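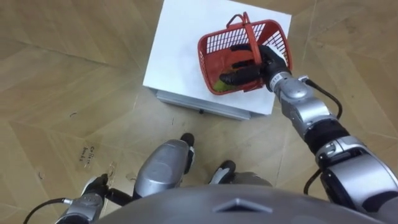 Notes on the Dirnville Library Hours
7/3/20

Residents of Dirnville will be aware that the branch library on Goldale Street has revised its opening hours. Since January the doors have closed at 5 p.m. on weekdays, and the Saturday session has been reduced to the morning.

I have used the branch for 16 years and wish to record my disappointment. The evening hours were well patronised -- the local history group alone drew 15 regulars -- and the Salminen collection of 231 parish maps may now be consulted only by those free during working hours.

Submissions may be lodged at the Dramis Centre counter. Mine has been sent.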